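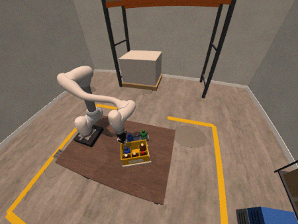 White arm and yellow crate, computer render.

Sunday, after dinner

Second weekend of the radiography course at Homar is done. I drove back with the window down to stay awake. My neck hurts from leaning over the manikin, and I have to be at the clinic at 7:30 tomorrow.

Morning was bitewings. I still tip the sensor when I go for the premolars and lose the distal of the canine. The instructor had me set the holder, take it out and set it again until I stopped rushing. She says to bring the sensor in toward the tongue and have the patient close slowly. I know this. I tell patients to close slowly all day long and then I hurry them anyway.

Overlap on the first set, left side, both molars. Second set was clean. I got 91 on the written part, and the ones I missed were all on dose units. I'll go over that chapter again before December.

Lunch was a turkey sandwich from the place on Escobedo. Too much mustard.

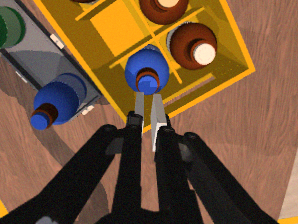
In the afternoon we did full mouth series in pairs. My partner works in a pediatric office in Stelia and is much faster than I am with the small sensors. She folds the corner of a foam tab over the edge so it doesn't dig into the floor of the mouth. I'm going to try that on the lower anteriors. We order the tabs already, they're in the second drawer in room 2 and hardly get used.

We had 10 minutes at the end to mount the series on screen. They use Grellex there and we don't, so I kept clicking where our menu would be. Had the upper right and upper left swapped at one point and caught it myself by the sinus outline. The instructor only looked at it and moved on, so I guess it was fine.

Paid the balance on the way out. The whole course comes to 2,266 with the exam fee. The office said they would cover half if I pass and stay through next year. I need to get that in writing. I've been meaning to ask for weeks and keep putting it off because the front desk is short and everyone is in a bad mood. 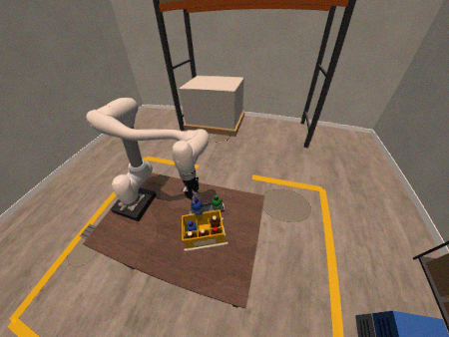 Another view of the arm, with the gray walls.

Did not do laundry. Have one clean set of scrubs, the green ones with the bad pocket.

To do this week: ask about the letter. Sign up for the retake slot just in case, it can be canceled. Find the old thyroid collar the instructor wants to see, the one with the crack along the seam. Practice with the holder on the typodont at lunch if the back room is free. Call the pharmacy.

I bit my cheek on the sandwich and it's swelling up. Salt water and then bed.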